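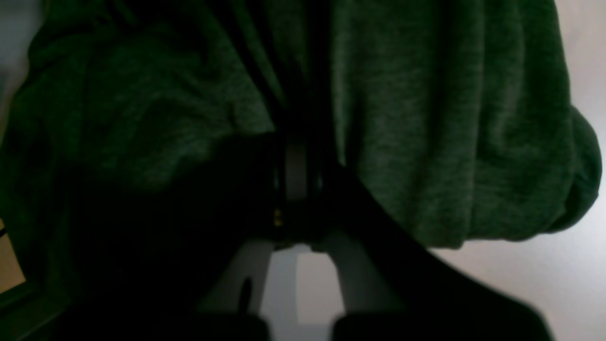

Dark green fabric in loose folds

Home | Products | Support | My Tickets | Contact

Waste tank level light stays on red after emptying
Posted by Kadri Vanags, July

Hello Grira support,

I hope this is the right place to write, the form on the other page kept sending me back to the start. We have a Folo cassette toilet in our trailer, second summer with it, and until this trip I had nothing but nice things to say. The trouble is the level light. It turns red when the waste tank is full, as it should, but now it stays red after I empty the tank, rinse it and slide it back in. The toilet still flushes fine and nothing leaks.

So far I have rinsed it twice with plain water, wiped the contacts on the back wall of the compartment and pulled the fuse for a minute. I use Ploltik liquid in the waste tank, 80 ml each time, and the rinse liquid from the same people in the flush tank. Could the liquid be doing this? My sister-in-law swears by dish soap, but I didn't want to try that without asking!

Kadri

Reply from Žydrūnas Sproģis, Grira support, 8:20 am

Good morning Kadri, and thank you for such a thorough note, it saves us both a lot of back and forth. Please leave the dish soap in the kitchen. It foams up terribly in that tank.

The Folo has a small float inside the waste tank with a magnet in it, and I suspect yours is stuck in the up position. Paper and scale like to settle around the hinge. Wear gloves, empty the tank, take off the big cap and put in 2 liters of lukewarm water with a tank cleaner meant for toilet cassettes. Close it up, rock it gently, and leave it overnight lying on the side where the float is. Rinse well in the morning. You should hear a light click when you tip the tank back and forth.

If there is no click, write back and I'll see about a new float. The Mets float looks the same but the magnet sits lower, so don't let a shop sell you that one.

Kadri Vanags, 7:45 pm

Well, no click after the first night, so I was getting ready to complain to you. I gave it a second night with fresh cleaner and this morning there it was, click click. Put it back in and the light is off. I would still like to know if I should change how much Ploltik I use.

Žydrūnas Sproģis

Lovely news! Keep to the dose on the bottle for your tank size, more of it won't help the float. A cleaner soak before winter storage is a good habit, and use quick-dissolving paper if you can find it. I'm setting this one to solved, but reply here if the red light comes back and the ticket will open again by itself.

Status: Solved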